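Blog > Everyday > Coffee and Tea

How I quit buying coffee out (mostly)

April 14, 2022

So back in March I sat down with a mug of something lukewarm and went through my bank statement line by line, which I do maybe once a year and always regret. Rent, fine. Groceries, a bit much but fine. And then there was this long, long trail of little charges from the coffee place on the corner of my street, and I started adding them up on the back of an envelope, and when I got to the bottom I had to go and stand in the kitchen for a minute. $895. In one year. On coffee! Coffee I mostly drank while walking to somewhere else and not paying it any attention!

Now, I'm not going to be one of those people who tells you to give up your latte so you can buy a house. I like that coffee place. I like the guy with the sideburns who always says "the usual, chief?" even though my usual changes constantly. But I did think, OK, for that kind of money I could at least learn to make a decent cup in my own kitchen, and then going out could be a treat again.

First, some background on how bad things were at home. I had a drip machine that my aunt gave me when I moved out, a Grultel, beige, with a hot plate that got so hot it turned coffee into tar in twenty minutes flat. I had a bag of pre-ground stuff with a clothespin on it. I had no idea how much to put in. I used the scoop that came with the machine until I lost the scoop, and then I used a soup spoon and hope.

My friend Femke Van den Broek, who grew up with people who took coffee very seriously (her grandmother apparently sent back a cup at a wedding), came over for a weekend and drank exactly two sips of what I made her. She was nice about it. Then she wrote me a shopping list on my phone with the title "PLEASE."

There were only a few things on it. A grinder, a plastic cone thing for pour-over, a pack of paper filters, a cheap kitchen scale. I already had a kettle. She was very firm about the grinder. I'd been reading online about electric ones and had worked myself up into thinking I needed something enormous and Italian, and she just said no, get a hand one, you make one cup a day, you'll live.

I ended up with a Trarnum hand grinder that I found secondhand at the Gristcombe flea market, from a woman who also sold me a lampshade I did not need. It's a little stiff, and it squeaks if you go too fast, and I love it more than almost anything I own. It takes me a couple of minutes to get through enough beans for one mug. The first week my forearm was sore, which tells you plenty about my forearms. By the second week I'd started doing it while staring out the window at the neighbor's cat, and it had become my favorite part of the morning.

The beans were a whole other thing. I'd always bought whatever was on sale, so walking into a proper roaster felt a bit like walking into a wine shop in my gym clothes. The one near me is called Geerts, it's tiny and the whole block smells like toast when they're roasting. I told the woman behind the counter that I liked coffee that tasted like coffee. She didn't laugh! She sold me a small bag of something medium and chocolatey and wrote the roast date on it in marker, and told me to try to finish it within the month.

I've since tried one of the fancy light ones that's supposed to taste like apricots. I got lemon, and a bit of regret. Femke says my water was too cool. Could be. I'm going to give it another go in summer, maybe iced, but for now I'm a medium-and-chocolatey person and I'm at peace with it.

OK, so here's what I do every morning, in case you're standing in your own kitchen with a soup spoon.

Put the kettle on first. I always used to do this last and then hang around waiting. While it heats I weigh out 18 grams of beans (I know, I know, I weigh my coffee now, I'm that person) and grind them to something like coarse sand. The paper filter goes in the cone and I rinse it with hot water, and I dump that rinse water out of the mug. I forgot to dump it exactly once and I had the weakest coffee of my life.

Then the grounds go in, I give the cone a little shake so they're level, and I pour just enough water to get everything soggy and wait half a minute. It puffs up and bubbles if the beans are fresh. The first time it did that I called my sister to tell her about it and she said she was in a meeting. After that I pour slowly in circles until the scale says 300, and let it drip. The whole thing takes less time than walking to the corner and back, and I can do it in slippers.

If it tastes sour I grind a bit finer the next day. If it tastes bitter and dries your mouth out, coarser. I had that written on a sticky note on the cabinet for the longest time and it's really all the science I've got.

What I hadn't expected was how much I'd start caring about the cup. I used to drink out of this giant souvenir mug, the kind you could bathe a hamster in, and the coffee was always cold by the time I reached the bottom. Smaller cups have been a revelation. You fill one, you drink it while it's still hot, and if you want more you have more. I've been picking up odd ones here and there, plain ones mostly, creams and off-whites, nothing that matches on purpose. I've got a rule that for every cup that comes in, one has to go out, and I've broken that rule every single time.

And a tray! I'd have called a tray the most grandma item in the world, and now I think every kitchen counter should have one. Before, I had grounds all over everything and sticky rings on the wood. Now the mess has a place to be. At the end of the week I pick up the whole lot, carry it to the sink, wipe it down and put it back. My mother came by, saw it and said "well, look at you," and I haven't decided yet how I feel about her tone.

Some things went wrong, obviously. I bought the wrong size filters and spent ten days folding the edges over like origami. I let the kettle boil dry. I tried making coffee for 5 people at brunch with a one-cup cone, and the last person got theirs when the first one was putting on her coat. (If you have people over, just use a French press. Borrow one. I did, and I've still got it, sorry Femke.) And I went through a brief and embarrassing phase of having opinions at other people's houses. My brother-in-law put a stop to that by handing me a cup of instant and maintaining eye contact until I finished it. It was fine! It was perfectly nice!

As for the money, I haven't done the whole envelope thing again yet. The grinder and bits and pieces cost me a little up front, and good beans aren't cheap, so I'm not pretending I'm rolling in it. But I'm down to one coffee out a week, and I sit down for it, in the window, with a pastry. The sideburns guy asked if I'd moved away. I told him I'd been practicing and he said to bring him one sometime, so now I'm nervous about that.

Next on my list is cold brew, before it gets hot out. A reader named a ratio in the comments on my last post that sounded like enough caffeine to power a small ferry, so if any of you have a gentler one, please leave it for me. I'm also looking for a jar with a lid that doesn't leak in the fridge door. I have had two so far and they both leaked on the same shelf of cheese.
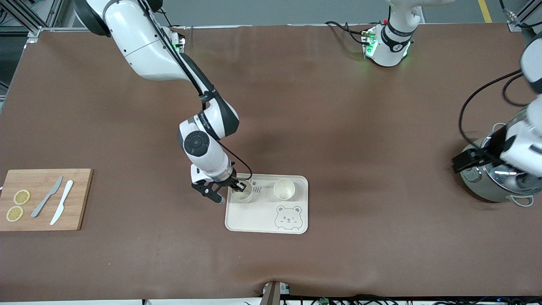
Two cream cups on one tray.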